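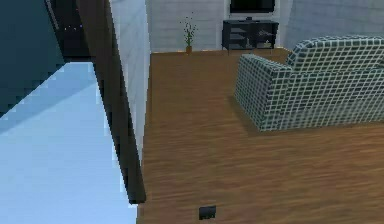
Robot vacuum upkeep: what's worth doing

Most tip lists for robot vacuums read like they were written by someone selling brushes. I've had a Tindine going in the living room for six years, on bare floor, and the list of things that matter is short.

Hair on the main roller. Pull the roller, snip along its length with a seam ripper, and pop off both end caps. The hair packed under the caps is what makes it squeal. The manual says weekly. I do it every 2 weeks.

Wheels that "need replacing." Mine got an error code in December and the shop in Bradulton wanted to sell me a drive unit. It was a wad of thread around one axle. Tweezers, ten minutes.

Charging contacts. Wipe the two metal strips on the dock and the matching pair underneath the machine with a dry cloth. Special contact cleaner? I tried the Okon stuff and couldn't tell the difference.

Drop sensors. If it backs away from nothing, dust on the little windows underneath is a good first guess. Cotton swab. Dark rugs fool it too, and no swab will fix that.

Dock placement. You'll read that it needs a huge clear space. I give mine some 3 feet in front and it parks fine. Keep cords up off the floor, though. That one I believe.

Battery "reconditioning." Ju-won Lim swears by draining hers flat every month. I ran mine both ways and got the same run time. When it quits halfway across the room, buy a battery.

Filters: tap them out over the trash. Don't rinse one unless the label says you can.

Updated 10 July 2019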